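Home | Crafts | Fabric | Paper | Ask a Grown-Up

How Fabric Paint Sticks to Cloth

Cloth is made of threads, and each thread is a bundle of thin fibers. Fabric paint has two main parts. The pigment gives the color. The binder is a kind of glue that holds the pigment on the fibers.

Wet paint sinks into the gaps between threads. As the water leaves, the binder forms a thin, bendy film – this is why the paint can fold without cracking.
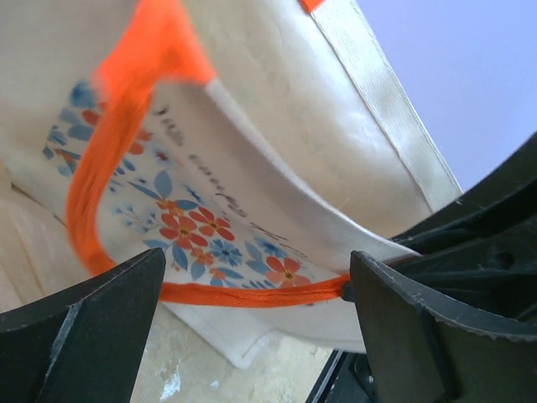
Many paints also need heat. An adult irons the back of the cloth for 2 minutes, with no steam. Heat makes the binder grip harder. Wait until Friday if you painted on Monday, and then wash the cloth inside out in cool water.

Poster paint has a weaker binder. It washes out.

Words to know
Pigment: a colored powder.
Binder: the part that sticks.

Last updated: June, by Jagadeesh Devadiga

Related
Why Does Felt Have No Threads?
What Is Beeswax For?
14 Knots for Yarn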